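Subject: Re: [kerkholm-makers] Booth power and layout for the fall craft market
From: Ville Salminen
Date: Thursday, October 3, 2019

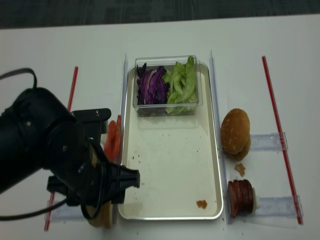
Shallow silver tray on a white tabletop.

Baltasar Navarrete wrote:

> The hall has sent the new electrical rules. Each booth now gets one
> outlet with a limit of 500 watts. Last year it was 2000 shared between
> four booths, and the row by the kitchen tripped twice on Saturday.
> Can someone work out what this means for the potters and the glass
> people? I also need to know if we keep the Pildale layout or go back
> to straight rows. The printer wants the floor map by the end of next
> week.
>
> Baltasar

Baltasar,

Answers in order.

Power. The limit applies to everything plugged in at the booth at the same time, including phone chargers and card readers. LED spots are not a problem. The old halogen track lights are. One track with six 50 watt lamps draws 300 watts, so a booth can run one track but not two. Anyone who still has two tracks should swap the lamps for LED or leave one track at home.

The glass people asked to run a small kiln for the bead demo. The plate on the Urov kiln says more than the limit allows, so it can't go on a booth outlet. The hall has one separate circuit behind the stage. I suggest we move the bead demo there and give the corner booth to whoever is next on the waiting list. The wheel demo can stay where it is. I put a meter on Fukuda's wheel in the workshop and the highest reading was 317 watts with a full load of clay. That leaves enough for lights as long as they are LED.

Extension cords have to be the three-prong type with the rating printed on the jacket. Cords crossing an aisle need a cover. We own covers for the two main aisles only, and they are in the Pildale storage room, on the shelf with the folding screens.

Layout. I would keep the Pildale layout. The angled rows cost us 2 booths compared with straight rows, but the sight line from the front door to the back wall is better, and the painters in the back row sold more last year than the year before. Straight rows would also put three booths in front of the fire door, and the hall would not accept that.

One change to the map. The text still says tables are six feet. The rental company now sends eight foot tables unless asked, and an eight foot table does not fit across the end booths. Please write "6 ft" next to each end booth and I will put the same thing on the rental order.

Hanging work. The panels take hooks up to the weight marked on the crossbar. Framed pieces with glass should hang from two hooks. Wire only, no sawtooth hangers – they slipped on the fabric panels last fall and the hall charged us for the floor.

Not settled yet:

Who has the key to the stage circuit box
Whether the Sunday closing time is four or five
Price list format for the shared jewelry case

I can send the corrected booth list as a spreadsheet or as plain text. Tell me which one the printer reads. The version in the list archive still shows the old booth numbers, so don't use that one.

Ville

_______________________________________________
kerkholm-makers mailing list
To leave the list, send a blank message with "unsubscribe" in the subject line.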